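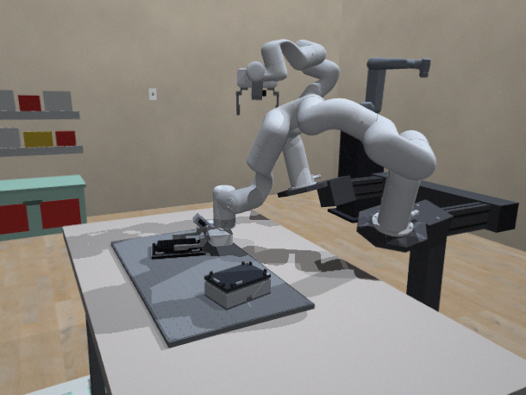

What does Plemier supply?

Plemier supplies two-arm robot workcells for the assembly of small electronic products, together with the simulation work, installation and training needed to bring them into use.

About Plemier

Plemier is a privately owned engineering company based in Treredthorpe. We design, build and support automated cells for manufacturers who put circuit boards into housings, fit lids and covers, and carry out similar bench work in modest quantities. Our customers make control units, meters, alarm equipment and laboratory instruments. Many of them had no robots on site before they came to us.

The company employs 29 people. The design office, the workshop and the training room share one building, and customers are welcome to visit all three by appointment.

The Fiore workcell

Our principal product is the Fiore workcell. It consists of two robot arms, a worktable, the mounting structure and the control cabinet, and it is delivered with a set of programs written for the customer's own product. The arms may be given separate tasks or may share one. In a typical arrangement the first arm presents a board to its housing and the second attends to the lid.

Fiore is offered in a standard form and in a long form. The long form allows additional feeding equipment to be placed beside the table. Grippers are chosen after the customer's parts have been examined, and a spare pair of fingers for each gripper is included in the price. Guarding is quoted separately, as requirements differ a good deal from one site to the next.

We do not recommend Fiore for parts heavier than the arms are rated to carry, for work with flexible cable looms, or for products whose design is expected to change every few weeks. Enquirers in this position are told so at the first meeting.

Simulation before purchase

Every project begins with a simulated cell. Our engineers model the table, the arms, the boards and the boxes, and run the complete task on screen before any equipment is ordered. The room in the model is a stock one and is not intended to resemble the customer's premises, although a site layout can be added on request.

The model is used to settle the position of each arm, to check that the two can work over the same table without collision, and to estimate the cycle time. A rendered view looking along the table towards the arms, such as the one at the head of this page, is included in the report. Customers receive the report whether or not they proceed, and it remains theirs to use as they wish.

The simulation stage normally takes 20 working days from receipt of drawings and sample parts. It is charged at a fixed fee, which is deducted from the price of the cell if an order follows. Results on screen are always confirmed with real parts in our workshop before delivery. Small variations in moulded housings, in particular, are difficult to represent fully in a model.

Skullora software

Fiore cells are programmed and supervised through Skullora, our own software. It was written for production staff and uses ordinary terms for each step: pick, place, press, check, reject. Programs prepared during the simulation stage are transferred to the cell and then adjusted on site. Two levels of access are provided, one for operators and one for those authorised to change a program. The software keeps a record of every change, with the name of the person who made it.

Updates are issued each September and are free of charge to customers with a current support agreement.

Training and support

Each order includes a training course of four days for up to 4 members of staff. The first two days are held in Treredthorpe and the remainder at the customer's site, on the customer's own cell. Refresher courses can be arranged for new employees.

Support is provided by telephone during office hours. Our support staff have access to the original simulation of every cell we have installed, and proposed changes to a task can be tried there first. In the last full year the department answered 1,291 enquiries, the greater number of them concerning changes of product and the setting of grippers.

Management

The company is led by its managing director, Danilo Dizon, who is also responsible for engineering standards. Heads of design, production and customer support report to him directly.

Enquiries

Prospective customers are asked to send a short description of the product, the quantity made each week and, where possible, a drawing of the housing. Samples should not be posted until a reference number has been issued. A member of the design office will reply in writing and, if the work appears suitable, propose a date for a first meeting.

Page last reviewed: Sunday, April 26, 2020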